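Wirnitix: should we buy the teardown kit?
Notes for the talk, Tue 4 April. Speaker: Mercedes Tamayo

Slide 1. Title
Say hello, wait for the back row to sit down. Slides go on the shared drive afterwards, so please don't photograph them all.
I went in doubtful and I'm still doubtful. If you want the short version, it's on slide 11 and you can go and get a coffee.

Slide 2. What is being sold
Marulanda sells Wirnitix as a kit for taking old desktop computers apart with a robot arm. You get the gripper, the wrist camera, the fixtures and a subscription to Gurkidix, the software that decides where the arm goes next. You do not get the arm. That line is on page 2 of the brochure in small type, and I would like it in large type.
The pitch is that you put a retired PC on the bench with its side off and the kit pulls the drive for wiping or shredding. Memory and cards are "on the roadmap". I've left the quote marks in because that is the whole of what I was told.

Slide 3. Why we care
Our old machines go to a room known on the asset list as Sadness. Whoever named it has left. There were 276 desktops in there when I last had the list printed. Every one with a drive in it is a data problem until the drive comes out, and at the moment the way it comes out is that one of us goes in with a screwdriver after lunch.
(Pause here. Somebody will ask why we don't just shred the whole machine. Answer: cost, and we get money back for boards.)

Slide 4. The brochure claim
"Any case, any bay." Read it out slowly.
Ask the room how many different drive fittings they've met. Screws from below, screws from the side, plastic trays you squeeze, cages that swing out on a hinge, cages that look as if they swing out and don't. I would be impressed by a kit that did the squeeze trays well. "Any" is a big word, and when I asked Marulanda for the list of cases they had tried, I got the brochure again.

Slide 5. What I asked to look at
I said no to the show video. It has music on it and it cuts every few seconds, always just before contact. I wanted stills from the close work, in an ordinary case with the wires still in, because wires are where I expected trouble.

Slides 6 and 7. Desktop job, close in. Leave each one up for a bit and don't talk over it.
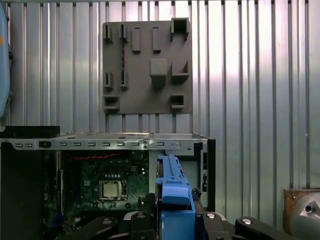
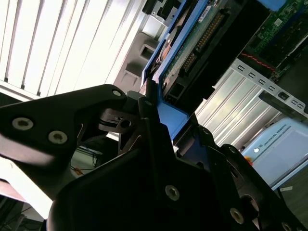

Slide 8. Reach and grip
There are three questions I'd want answered before signing, and the sales call answered one of them.
How much room does the gripper need? A hand can go in flat and bend at the knuckle. A gripper brings its whole body along, and in a small case the body is what hits things. Marulanda did answer this one: they gave me a clearance figure, then said it depends on the angle of approach, then offered to send a drawing. The drawing came and it is a decent drawing. I take back part of what I said in the kitchen.
What happens when a cable is in the way? The reply was that Gurkidix "handles occlusion". Handles it how -- by moving the cable, going round it, or stopping and calling a person? Those are very different products. Stopping is fine by me. I'd sooner have a robot that stops than one that tugs.
How does it know a tray has let go? With fingers you feel the click. I asked if there was force sensing in the gripper or only in the arm, and I'm waiting on that.

Slide 9. Cost
I'm not putting the price up because the quote is marked confidential. I can say that the subscription is per seat, and that a robot counts as a seat. So does the person standing next to it. I queried this twice.
Training is 11 hours, remote. A person who has never taken a PC apart can learn to pull a drive in an afternoon, with biscuits.
On top of that you need the arm, guarding if the safety people want it (they will), a bench that doesn't move, and a place for all of it. Sadness has one working socket.

Slide 10. What I do like
Be fair here, don't rush it.
The fixtures are sensible. You can print replacements yourself and Marulanda sends the files without a fuss, which is better than I expected from a firm that bills by the seat. The manual is 42 pages and I read all of it, and most of it is written by somebody who has used the thing. The section on resetting after a dropped part is really good and I wish our own manuals had one.
The kit also makes you write down your steps. Half our trouble with drives is that we each do it our own way and then argue over the label.

Slide 11. Where I come down
Don't buy it this quarter. Ask for a paid trial on our own machines, picked by us from the back of the room, with at least a few of the nasty ones. One of our people watches and writes down every time a human steps in. If Marulanda won't have a watcher with a notebook, we have our answer and it was free.
If they agree, June is realistic. Before that the bench is booked.

Slide 12. Questions
Likely ones:
Will it replace anyone? Look at who does this job now. It's us, after lunch.
Can we use our own arm? They say yes for a short list of arms. Get the list in writing before anyone gets excited.
Who owns the camera footage? The contract says they may keep it "to improve the service". Asset tags and stickers will be in shot. I want that clause out, or the footage kept on our side.
Is it quicker than a person? Ask me after the trial. I have been given a number and I'm not repeating it until I've timed it myself.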